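Weltonel Shop
Progress report to Follik, second funding period
May 2, 2023
Prepared by Selim Şimşekoğlu for Esmaeil Asadi

Esmaeil, you asked for a shorter report than last time, and for one that gets to the money before page four. The money is in the next paragraph.

We have spent the stock budget and most of the packaging budget. The marketing budget is nearly untouched, partly through thrift and partly because the person in charge of it was me, and I was busy packing boxes. I'd like to move what is left of it into shipping supplies, and there is a request to that effect at the end.

Orders

The shop shipped 3436 orders in the period. Pencil cases did most of the work. The character lunch bags, which I described to you last year as "a sure thing," did not. The insulated ones sold steadily, but the ones with the glitter strap came back at a rate I can only call loyal. Customers said the glitter came off on sandwiches. The supplier, Sezer, said that the glitter was food safe, then asked us not to quote them on it. We have stopped ordering the glitter strap.

Stickers and washi tape did better than planned. I had them down as filler, the kind of thing people add to reach free shipping, and that is exactly how people use them. Since we set the free shipping line just above the price of a pencil case, we sell a great deal of tape.

The membership program

This is what the grant was mainly for, so I'll try to be fair to it. Members earn points on each purchase and spend them at checkout. The first version let members earn points on orders paid for entirely with points. One customer in August worked this out before we did and got a plush rabbit, a rain poncho and a desk fan for the price of a key ring. We let her keep them. She has since written two very kind reviews.
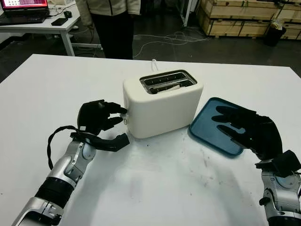
The second version closed that hole and opened a smaller one, in which points expired at midnight in whatever time zone our server believed it was in. That is fixed too. We now have a single set of rules, written in language my mother can follow, and she has been asked to try. Complaints about points have dropped to a level where I can answer them before lunch.

Sharing bonuses are another story. Members get a small credit when a friend joins through their link. Most of the friends turned out to share a mailing address with the member, and in several cases a last name and a birthday. We now pay the credit after the friend's first order has shipped – this has thinned out the friends considerably, but the ones who remain buy things.

The new site

The move to Samura, the new storefront software, was finished later than promised and cost what we said it would. I'm prouder of the second part. Product pages load faster and the search box finds things, including things spelled wrong. It used to answer "backpak" with a page of erasers.

The gift wrap option is still missing. It was in the plan for this period and I have moved it to the next one. The software can do it; the trouble is our packing table, where gift wrap competes for space with the tape, the labels and the returns. A second table is in the request below.

Staff and stock room

We are still a small team. We now check every item before it leaves, after a bad run of zippers in the spring shipment. Checking slows us down by a day in busy weeks, and returns for faults have fallen enough that I would like to keep doing it. The zippers themselves went back to Sezer, who replaced them with zippers of a different color. Those are listed on the site as a limited edition.

The shelves have been relabeled. The old labels were by character, which worked well until two of the lines changed hands and half the cats had to be moved. The new ones are by product, then size. I can now find a medium umbrella without phoning anyone.

What we said we would do and haven't

The printed catalog. I have 19 finished pages and a strong dislike of all of them. I propose dropping it and sending members a postcard with a code on it.

The wholesale page. It exists, but the form sends inquiries to an address I closed last year. This will be fixed by the time you read the report, or shortly after you ask me about it.

Requests

Move the remaining marketing money to shipping supplies, less the cost of printing and mailing the postcards.

Approve the purchase of one packing table, the long kind.

Agree to the gift wrap option moving to the next period.

The accounts are attached separately, along with the returns list by product. The glitter strap has its own tab.

Selim Şimşekoğlu
Weltonel Shop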